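### 3.2 Study sites and sample

The survey covered two towns, Wallton and Lostgate, which lie on the same river and draw on the same aquifer. Wallton treats its water at a single plant north of the town. Lostgate has bought its supply from the Furnival works since the old borehole was closed, and the water travels a long way through cast iron main before it reaches the first house. Residents of both towns pay similar rates. The mineral content at the point of treatment is close enough that we did not expect hardness alone to account for differences in how people rated the taste.

Households were drawn from the billing register, stratified by street and by age of building. We mailed 1,504 questionnaires and received 602 that could be used. A questionnaire was treated as usable if the respondent had answered the block on daily drinking habits and at least one of the taste items. Returns were higher in Wallton than in Lostgate, and higher among owners than among tenants. The weights described in Section 3.5 correct for tenure but not for town, because the two towns are reported separately throughout.

The questionnaire asked what the household drinks at home on an ordinary day, whether the tap is run before filling, whether a filter or pitcher is used, and whether water is kept in the refrigerator. It then asked for a rating of taste, smell and appearance on a five-point scale. An open question at the end invited any other remarks. Roughly 300 respondents wrote something there, mostly a line or two. Several attached a second sheet.

### 3.3 Coding of the open remarks

Two coders read all of the remarks and sorted them under headings agreed on after a trial batch. The headings were chlorine, metal, earth or mud, cloudiness, temperature, cost, trust in the supplier, and other. A remark could be placed under more than one heading. Disagreements were settled by discussion, and where no agreement was reached the remark went under other.

Temperature was not on our first list. It was added when the trial batch showed how often people who said the water was bad went on to say that it was fine once chilled. We had asked about refrigeration as a question of convenience. Many respondents plainly saw it as a treatment, on a level with a filter. In Lostgate this was common among people living above the second floor, where the pipes run through heated stairwells.

Remarks about trust were harder to code. Some were complaints about billing or about road works and said little about the water. Others tied taste directly to an event, such as the flushing of the mains in February, and dated every later fault from it. We kept the two kinds apart. A complaint about billing was coded as cost even when the writer used the word trust, while a remark that named an event and a change in the water was coded as trust and also under whatever quality was described.

### 3.4 Vessels and the rating of appearance

Earlier work on household water tends to treat appearance as a minor item. People seldom report color or cloudiness unless something has gone wrong, and the usual advice to suppliers is to concentrate on chlorine. Our trial interviews suggested that the answer depends in part on what people drink from. Respondents who used mugs or metal bottles often left the appearance item blank or marked the middle of the scale. Those who used clear glasses were more willing to give a high or a low rating, and were more likely to mention fine bubbles, which they sometimes called milkiness.

We therefore added one item on the usual drinking vessel, with the choices clear glass, colored glass, mug, metal bottle, plastic bottle and other. The item was placed after the ratings so that it would not prompt them. A vessel of the clear type is shown in Figure 1.
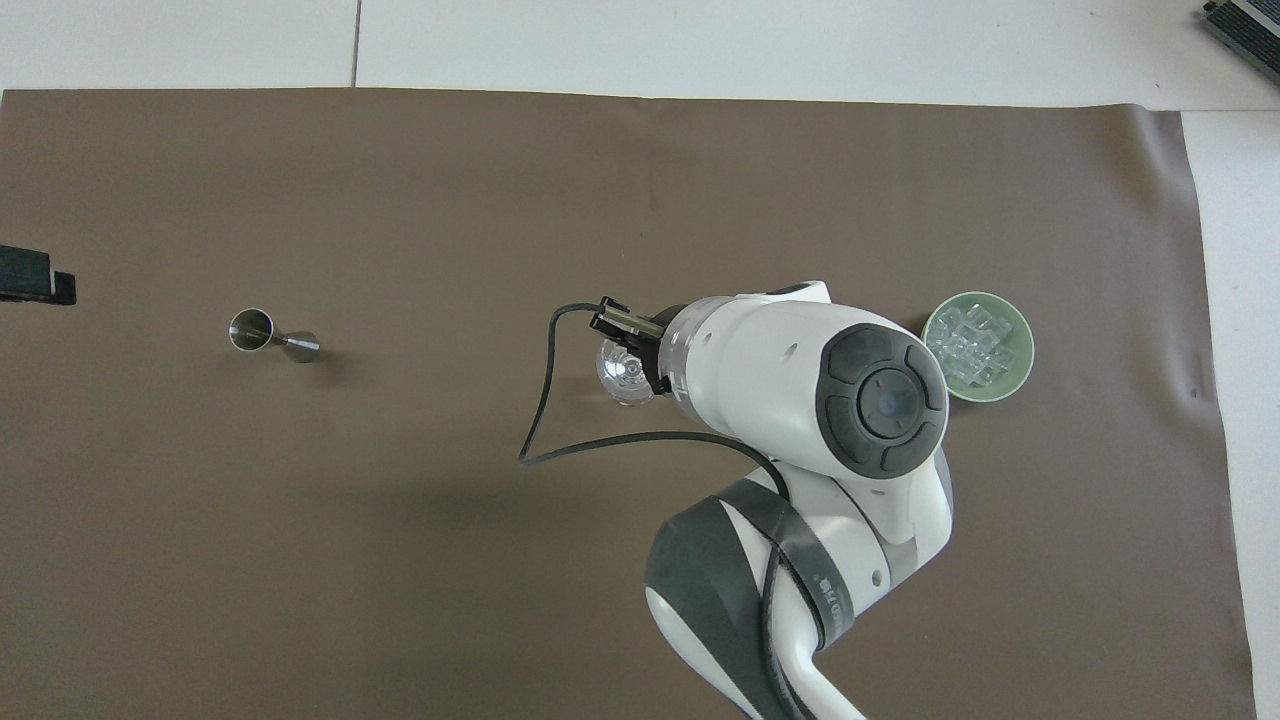

**Figure 1.** Small clear glass, held over a brown mat.

One Wallton respondent objected to the whole section, writing that she had drunk from the same blue mug for years and did not need to see the water to know when the plant had been dosing it. Remarks of this sort came mainly from older respondents and were nearly always about smell. They are a fair warning against reading too much into the appearance item. A blank there does not mean that the household is satisfied, and in the analysis we treat it as missing and do not fold it into the middle category.

The vessel item has two further limits. It records the usual vessel for the person filling in the form, who may not be the person who drinks most of the water. It also says nothing about size. Large glasses stand longer on the table, and water that has stood loses both its bubbles and some of its chlorine smell. We could not separate these effects with the data we had.

### 3.5 Weighting and comparison with earlier data

Weights were computed from the register counts for tenure and building age. No household was given a weight above three. Where a street had no returns, its share was passed to the neighboring streets in the same building-age group. This was needed in Lostgate only, for a short run of streets behind the rail yard.

For comparison we used the Prirkov survey, which asked the same taste and smell items in a town of similar size with a surface supply. The Prirkov form had no vessel item and no open question, so the comparison is limited to the ratings. Its appearance scale also ran in the opposite direction, with one as the best score. We reversed it before pooling and checked the reversed scores against the published tables.

The Prirkov sample was taken by doorstep interview. Respondents may be slower to criticize the supply when someone is standing in the hall, and the ratings there could be somewhat too favorable as a result. We have no means of correcting for this. Differences between Prirkov and the two river towns are reported in Section 4 without tests of significance, and the main results rest on the mailed returns alone.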